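**Thread: Folding data from real bedrooms vs. the lab table: does it transfer? (long)**

**wrenchmonkey_tk** (original post)

OK so I finally have something worth posting. For anybody who missed my earlier rambling, I've been working on shirt folding with a bimanual policy, and all my training demos used to come from one gray table in our lab. Great numbers on that table! Put the same policy on a bed and it falls apart. It grabs the sheet, it grabs air, it drags the whole shirt toward itself.

So since April we've been collecting demos with the hand-held grippers in people's actual homes. No arm, just a person with a gripper in each hand folding laundry on the bed. We have 839 demos as of this morning, and I trained on a random 600 of them to keep it even with my old table set, which was also 600.

Patterned sheets were my big worry. White cloth on pink flowers and bows, other clothes heaped up nearby, that kind of thing:

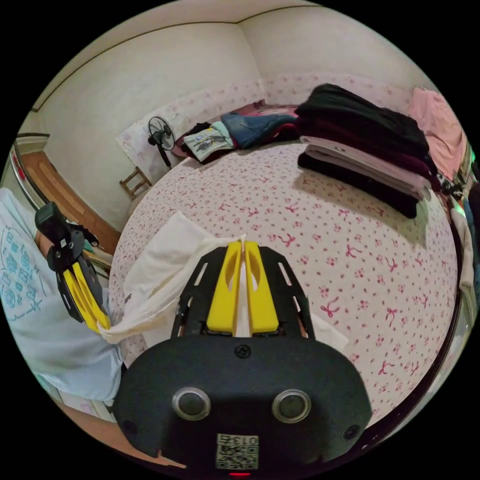
Brisley_Bob would like to know what's wrong with just randomizing the table texture in software, which costs nothing and doesn't involve going to anyone's house. I've trained on 600 table demos with swapped backgrounds and it did OK on bedding for me. Are you sure you're not just measuring lighting?

**wrenchmonkey_tk**

Fair question, and I did run that baseline (I called it Minami in the plots, sorry, naming things is hard). Texture swaps helped with finding the shirt. They did nothing for the grasp. A mattress gives when you push on it and a table doesn't, so the table policy comes down way too timid or way too hard. You can repaint a table all day and it's still a table.

Test was 30 folds per policy, 3 beds, same shirts, none of the beds in training:

- table only: 4 of 30
- table + texture swaps (Minami): 11 of 30
- home demos: 21 of 30

Success = sleeves in, body folded, nothing else on the bed dragged along with it. That last rule killed a lot of the table runs.

The part I didn't expect was how much the first pinch matters. The good demos take a small fold of fabric and lift before doing anything else, and the policy picked that up pretty well. The bad ones take a big mouthful and you get the sheet too.

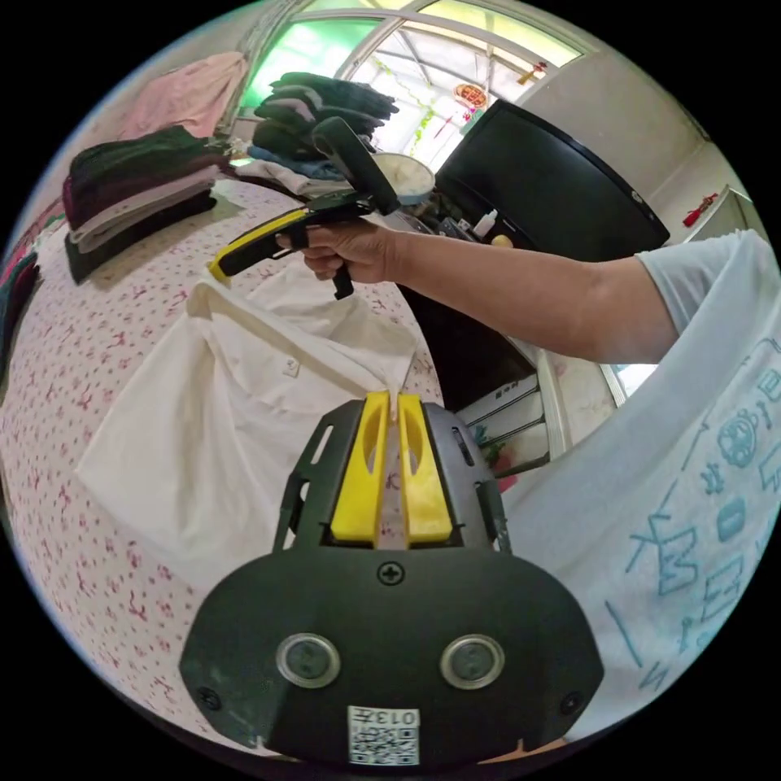

## Page 2

**lintfilter**

21 out of 30 against 11 out of 30 is nice, but that's one training seed, right? I wouldn't hang a paper on it. Also who scored it? If it was you, you knew which policy was running.

**wrenchmonkey_tk**

One seed, yep. Two more are cooking and should be done Friday. Scoring was done by Thierry Renaud from video, and he didn't know which policy was which. We disagreed on two folds and I went with his call both times (one of those hurt me).

Something I should have put in the first post: the flattening step. I'd been throwing out everything before the first fold because I figured it was dead time. Big mistake. A shirt on a bed is wrinkled pretty much always, and if the policy never sees anybody deal with wrinkles it just folds them in and ends up with a lump.
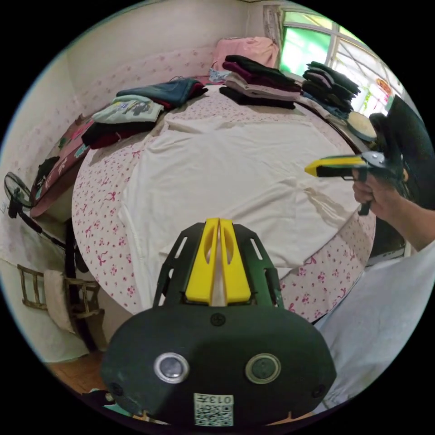

When I put those early seconds back, the home policy went from 15 to the 21 I reported. Same demos, same seed, only the trimming changed. So if you're using somebody else's laundry set, go check where their clips start!

**Brisley_Bob**

Wait, so 6 of your 10 extra folds over Minami come from trimming? Did the table baseline get its early seconds back too? Because if not, you've got two things changing at once and you're giving the beds credit for both.

**wrenchmonkey_tk**

Ugh. No, it didn't. The table shirts started out already flat, so there wasn't much to put back, but you're right that I should recollect a wrinkled-start table set and run it properly. Adding it to the list. I still think the mattress matters, I just can't tell you how much of the gap belongs to it.

**softgoods_sam**

For what it's worth I'm with OP. We tried the Barholm recipe (table demos, foam pad on top) and the foam alone got us a good chunk of the way. Cheap thing to try before you redo everything. My only complaint about home data is the sleeves, people fold them all kinds of different ways and the policy averages them into mush.

**wrenchmonkey_tk**

Yes!! Sleeves are my worst failure by far. Six of the nine misses were a sleeve. I wrote up my labeling notes on that for the Drumik wiki, pasting the start of it in here so it doesn't get lost:

> **Sleeve labels, draft 2**
>
> Mark the moment a sleeve or flap crosses onto the body of the shirt, and mark it again when the gripper lets go. 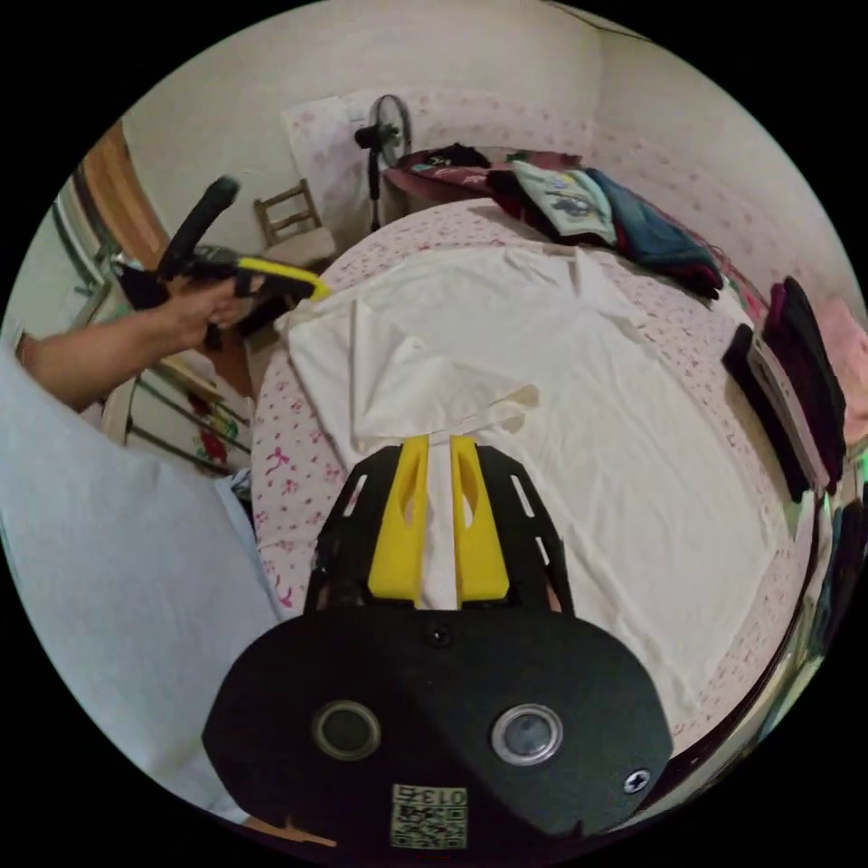 > *2 min read*
>
> If the sleeve gets folded twice, keep both marks and tag the first one "redo". Don't delete redos. Clips with more than two redos go in the messy folder and stay out of training for now.

**lintfilter**

I'd train on the messy folder too, personally. Recovering from a bad sleeve is half the job.

**wrenchmonkey_tk**

Maybe! I tried it once with the table set and it learned to redo sleeves that were fine. But that was with the bad trimming, so who knows. I'll queue a run with the messy clips in after the two seeds finish and post the numbers in this thread.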